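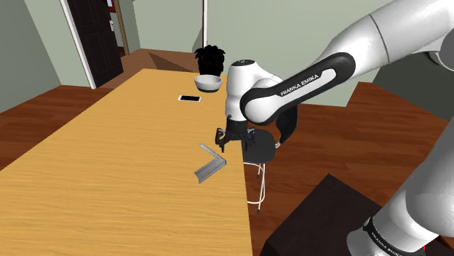
Manipulation Group, Thursday meeting
Minutes

Present: I-seul Kong (chair), Leilani Kincaid, Milen team (two people), Draltine team (one person, by phone)
Minutes taken by: Leilani Kincaid
Started 10:05, ended 11:50

1. Minutes of the last meeting

Accepted with one correction. Under item 4 the minutes said that Trolen had been trained on the full set of demonstrations. It was trained on the set without the kitchen rooms. The file on the group drive has been changed.

2. Actions carried over

The render settings are now written down in the Wi readme, including the light levels. Closed.

The request for more storage is still open. I-seul has a reply from the computing office asking for a use estimate by month. He will send one after the November runs are planned.

The naming problem in the log folders (two different spellings of "seed") has been fixed for new runs. Old runs stay as they are. Anyone reading old logs should use the script in the tools folder, which accepts both.

3. Simulated evaluation of Trolen: results

I-seul presented the first complete evaluation of the Trolen policy in Wi, our simulated room set. For the Draltine side, who had not seen the setup before, he went through the protocol first.

Each trial starts with the arm over the table, fingers open, nothing held. The room, the table surface and the objects on the table are drawn from the asset list, and the target is given as a short text instruction. The policy gets one view over the table and the joint readings. A trial counts as a success if the named object is lifted clear of the table and held until the step limit. Touching or moving another object is recorded but does not fail the trial.

There were 316 trials. Two were thrown out before scoring when an object spawned partly inside the table top. I-seul asked that the report give the number run as well as the number scored.

Main findings as presented:

Bowls are the easiest targets. The policy goes for the rim nearly every time and keeps its grasp.

Flat objects are the hardest, as expected. With a phone lying on the table, the fingers tend to close above it, or come down on top of it and push. A long approach from the side would help, but the demonstrations contain very few of those.

L-shaped tools are in between, and the results there are uneven. The policy picks one arm of the L and closes on it, and the outcome depends on which arm it picks. On the wider one it usually holds. On the thinner one the object often swings as it is lifted and slips out. Leilani said that this matches what she saw in the videos, and that the swing is visible several steps before the object is lost.

Objects close to the table edge are worse than the same objects in the middle. I-seul split the trials by distance from the edge, and the drop shows up for every type of object. There was a long discussion of this, given under item 4.

The Milen team asked if the results had been broken down by room. I-seul said yes, but there are too few trials in some rooms to say anything. He has left that table out of the draft and would like it kept out until there are more runs.

The Draltine team asked how much of the result depends on the look of the objects. Some of the assets are plain, with a single dark color all over, and the plant is one of them. I-seul said the plant is only ever used as clutter and never as a target. Leilani pointed out that a very dark object might still draw attention from the policy, and that we don't have a number for how often the arm moves toward it. It would be easy to get from the logs. See actions.

4. The edge effect

Three possible causes were put forward.

The first is that the demonstrations have few objects near the edge. The people who recorded them put things where they were comfortable to reach. Leilani has looked through the start positions and thinks this is at least part of it.

The second is the background. When the gripper is over the edge of the table, one finger can be seen against the table and the other against whatever is behind it, such as a chair or the floor. The Milen team thinks the policy is poor at judging the opening of the fingers in that case. They have seen something like it in their own work with a different gripper.

The third is the arm itself. With the robot mounted beside the table, an object at the near edge needs a more folded pose, and there may simply be less room to move. I-seul doubts this one. The planner finds a clean path to all the start positions in the set, so the grasps can be reached. The Draltine team said that being reachable by a planner and being easy for a policy are two separate matters, and asked that the third cause stay on the list.

It was agreed to test the second cause first, because it needs no new training. The same start positions will be run again with the chair removed and with the floor set to a flat color. If the edge effect gets much smaller, the background is the likely cause. If it stays the same, we go to the demonstrations.

There was some disagreement about how many variations to run. I-seul wanted the chair and the floor changed separately and together. Leilani wanted only the combined change for now, so that the result is ready before the draft goes out. Settled as follows: the combined change is run first on all the edge positions, and the separate ones only if the combined run shows a difference.

The Milen team asked for the random seeds to be held fixed across the conditions. Agreed. This was meant to be the case last time too, but a default was left in place and the seeds changed between batches. Leilani has put a check in the launch script that stops the run if no seed is given.

5. Repeat runs

At present each start position is run once. The Draltine team feels strongly that this is too few, as the policy samples its actions and the same start can give a success one time and a failure the next. I-seul agreed in principle. He ran one L-shaped tool position repeatedly last week as a spot check and got mixed outcomes.

Proposal: 5 runs per start position on a reduced set of 21 positions, chosen to cover all object types and both edge and middle placements. This gives a measure of spread without needing the full set again.

Agreed. The 21 positions should be picked before anyone looks at the outcomes for them. Someone from Milen will draw them by script and send the list to I-seul. The spot check position is not to be included.

6. Collisions and contact

Leilani reported on contact with objects other than the target. In most of the trials where this happened, the arm brushed an object on the way to one farther back on the table. The wrist stays vertical and low during the approach, and the policy does not seem to have learned to lift before crossing.

The group discussed whether to count these trials as failures. I-seul was against changing the rule now, as it would make the numbers hard to compare with the earlier policy. Leilani was in favor of reporting both figures: success as now, and success with no contact. Agreed to report both, with the current rule as the main one.

The Milen team noted that contact in Wi is checked against simplified shapes. For something like the plant, with a jagged outline, the contact shape is a good deal bigger than what is drawn, so a few of the recorded contacts may be passes through empty air. Leilani will look at this and say in the report which shapes are used.

7. Real robot comparison

Short item. No real trials have been done with this version of Trolen. The Draltine team asked when there would be some. I-seul said that he would like the edge question answered first, and that the lab arm is booked by the calibration project until the end of the month in any case.

The draft will say plainly that all the results are from simulation. Leilani asked for this to be in the abstract as well as in the body. Agreed.

The tables in the lab are shorter than the one in the Wi room. If the start positions are to be copied over, the far ones will have to be dropped or moved. To be taken up when a date is set.

8. Draft report

Sections 1 and 2 are written. Section 3 (results) will wait for the runs under items 4 and 5. The Milen team will read the method section and send comments in the shared file. They asked for a clearer account of the step limit, which is given in two places with two different values. I-seul said the shorter one is right.

Leilani would like a figure with one success and one failure for each object type. I-seul prefers only the L-shaped tool and the phone, for reasons of space. Left open.

9. Any other business

The viewer used to replay trials stops working with long logs. A fix is known but has not been merged. Until then, split the log before loading it.

The Draltine team will lose access to the shared drive when the current agreement runs out. I-seul will ask for it to be extended.

Actions

I-seul Kong: run the combined background change on all edge positions, fixed seeds.
I-seul Kong: send the storage estimate to the computing office.
I-seul Kong: ask for longer drive access for Draltine.
I-seul Kong: correct the step limit in the draft.
Leilani Kincaid: pull from the logs how often the arm moves toward the plant first.
Leilani Kincaid: check the contact shapes and add a paragraph to the report.
Leilani Kincaid: add the no-contact figure to the results script.
Milen: draw the 21 start positions and send the list.
Milen: comments on the method section.
Draltine: send their notes on repeat runs – the short version is fine.

Next meeting: same room, same time, next week. I-seul will be away for the first half hour, and Leilani will chair until he joins.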